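Posting notes on the Zukodcombe package theft case, because the charging document is public now and most of the coverage gets the counts wrong. Thread.

1/ The defendant pleaded guilty on 12/09/2020 to 2 counts: grand theft and possession of stolen mail. The burglary count was dropped as part of the plea. Several sites still list burglary in the headline. It is not in the judgment.

2/ Why burglary was dropped. Under the statute, burglary needs entry into a structure. A covered porch can count as part of a structure. An open front step usually does not. Every parcel in the Gunawan Street incidents was taken from an open step.

3/ The theft count is an aggregate. No single parcel was worth enough for a felony. The state may add up the values when the takings are part of one scheme. The prosecutor argued one scheme: same street, same van, same hours, same method.

4/ The defense first contested this. Its motion said the takings were separate misdemeanors with separate victims. The motion was withdrawn before the hearing, so there is no ruling on it. Do not cite this case for the aggregation rule. It decides nothing on that point.

5/ On the mail count. People keep asking why this wasn't federal. Stealing US mail is a federal crime, but many states have their own mail theft law as well, and either office can take the case. Here the local office had it first and kept it.

6/ Parcels from private carriers are a separate issue. They are not US mail. In this case they are covered by the theft count only. The judgment keeps the two groups apart, and the restitution schedule does too.
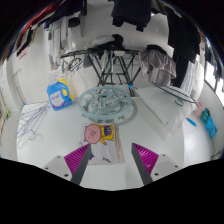
7/ Restitution. The schedule has 30 line items. Most are small household goods and children's things, low value per line. The court used purchase price, with receipts or order confirmations as proof. Two claimants asked for replacement price and were turned down.

8/ Shipping cost was allowed where the buyer paid it as a separate charge. Where shipping was "free" the court allowed nothing for it. That is consistent with how the same judge has handled earlier schedules.

9/ Where a seller had already refunded the buyer, the seller is the payee. Tollivis, the online store named most often in the schedule, filed one combined claim. It was approved with one line struck for lack of an order number.

10/ Recovered goods. Part of the property was found in a storage unit rented under the business name Kolisora. The unit was searched on a warrant in October. The inventory is attached to the return as an exhibit and runs to 4 pages.

11/ Items still sealed were released to the addressee on the label. Items with no label stayed in evidence pending a claim. If you live in the affected area and filed a report, the clerk's notice tells you which list you are on. You need the report number.

12/ If you did not file a report, you can still claim, but you need proof of purchase and a delivery confirmation with the address on it. A bank statement alone was rejected in the first round. It shows you paid. It does not show what was delivered or where.

13/ Recovered items come off the restitution total. You get the item or the money. An item returned damaged can be claimed for the loss in value, and the form has a separate box for that. A number of people left it blank and had to refile.

14/ Sentence: 2 years of probation, restitution in full, and a no-contact order covering the addresses in the complaint. Jail time was suspended. A missed payment does not by itself trigger the suspended term. The court has to find that the defendant could pay and chose not to.

15/ Some replies say probation is light for this many victims. The guideline score is driven mainly by prior record and by the level of the top count. The number of victims adds little once the values have been combined into one count. Whether that is good policy is a question for the legislature.

16/ The other side of aggregation: one combined count gives the state a felony, but it also folds many takings into one line for sentencing. Separate counts could have been stacked. They would also have been misdemeanors, each with its own proof problem, and the doorbell video covers only part of the dates.

17/ The video exhibits are not online. They can be viewed at the clerk's office on request. The still prints in the public file have house numbers blacked out.

18/ Correction to post 7: the two claimants who asked for replacement price were turned down on the price only. Both were paid at purchase price. Their lines are still in the schedule.

19/ Next item on the docket is the restitution review. I will add to this thread when the amended schedule is filed.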